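Train Your Grasp Policy on Shifting Light with Grilomier

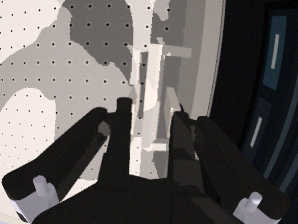

Shadows used to wreck my grasping policies, so I now randomize the lights in sim, and it's so much fun to set up!

1. Load the pegboard task and lock the camera pose.
2. Draw a new light direction every 8 episodes.
3. Keep hard shadows on (soft ones taught my policy very little).
4. Train on 1,843 episodes, then test with 3 seeds.

My success rate on unseen lighting hit 73%. Try it with your own parts!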